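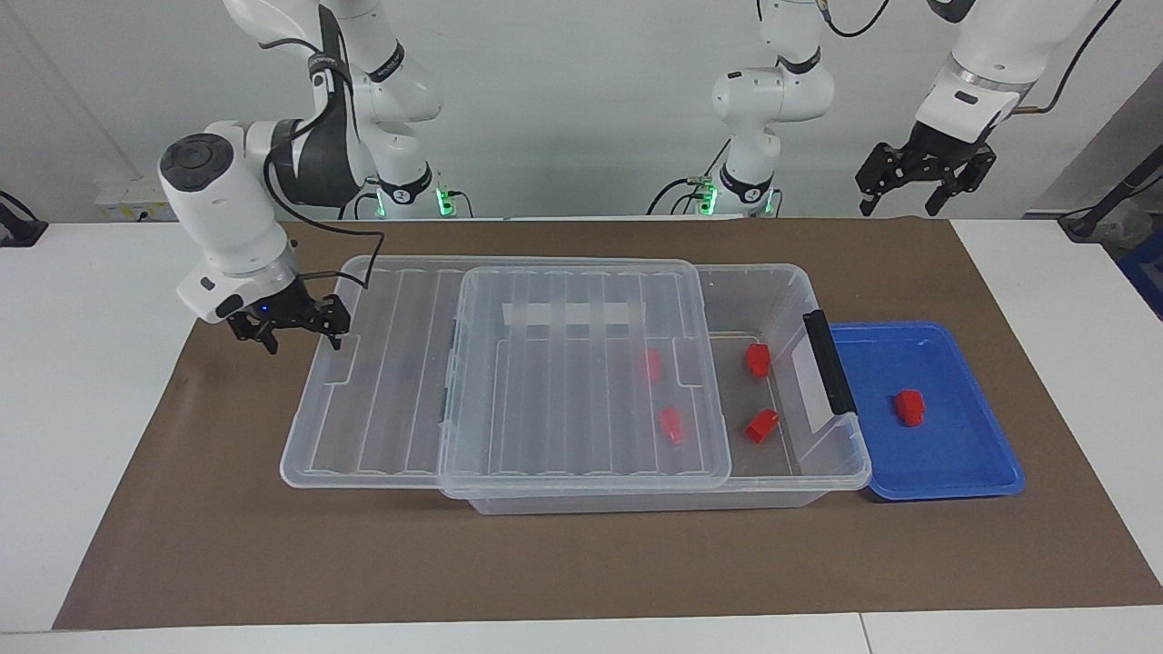

**Toys & Small Parts**

I'm a huge fan of the big clear storage box for building blocks! You can see what's in it from across the room, and a lid that just rests on top can be slid partway for a quick dip in. Clip it down with the black handle before you carry it anywhere.

My favourite trick is to park a shallow tray hard up against one end – strays go in there first, then everything gets tipped home together. A sheet of brown paper underneath saves the table, too. 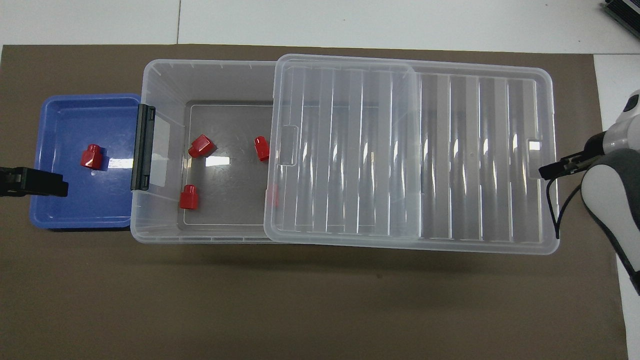

*Blue tray beside the box, with one red block in it.*

Wipe the tray out in April and you're set.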